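Extension lead for a fan heater and a desk - what rating?

Sarkitach Home Forum > Electrics > General

esko_r
Moved into a rented room with one double socket, behind the door, and my desk is on the far wall. I need to run a laptop, a monitor, a lamp and in winter a 2,000 watt fan heater. Can they all go on one extension lead, or do I need two? Landlord won't add sockets, already asked.

harasym_k
Check what is printed on the lead. If it says 13A you can draw just under 3,000 watts through it in total. If it says 10A the limit is 2,300 or so and your heater uses up nearly all of that.

Also unwind it fully if it's on a reel. A wound reel has a much lower limit, usually printed next to the other one.

NatnaelZ
I wouldn't put the heater on it at all. Heater in the wall socket, desk things on the lead. You said it's a double, so you have one for each.

esko_r
The heater cable is short though. It would be warming the door.

NatnaelZ
Then move the desk, or get an oil-filled radiator on a low setting. Fan heaters run flat out for hours and the plug is where the trouble starts. I had one go brown round the live pin in a lead that was well inside its rating.

Khrystyna Z
Disagree a bit. A decent 13A lead with thick cable is fine for one heater and nothing else. The problem is cheap leads and worn contacts. I've used the same one in the garage for years and I feel the plug now and then. If it's hot, stop using it.

For the desk I keep a plain white strip on top of the table so I can get at the plugs.

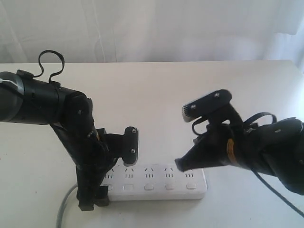
White power strip on the table, curtain behind

harasym_k
"Fine for years" doesn't tell him much. Most heater instructions say plug straight into the wall. If there's a fire the insurer will read the same instructions.

Khrystyna Z
Fair point about the instructions. Mine doesn't say that, but it's an old one. Esko, look in the booklet before you buy anything.

esko_r
Found the booklet. It says not to use an extension lead. So that's settled. Any reason not to use a five metre lead for the desk, going round by the skirting?

NatnaelZ
No, that's a small load. Don't run it under the carpet and don't plug a second strip into the end of it.

harasym_k
Agree with that. Clip it or tape it where it passes the door so it doesn't get pinched.

esko_r
Thanks all. Will swap the bed and the desk over in July when my flatmate is about to help lift, then the heater can go by the door.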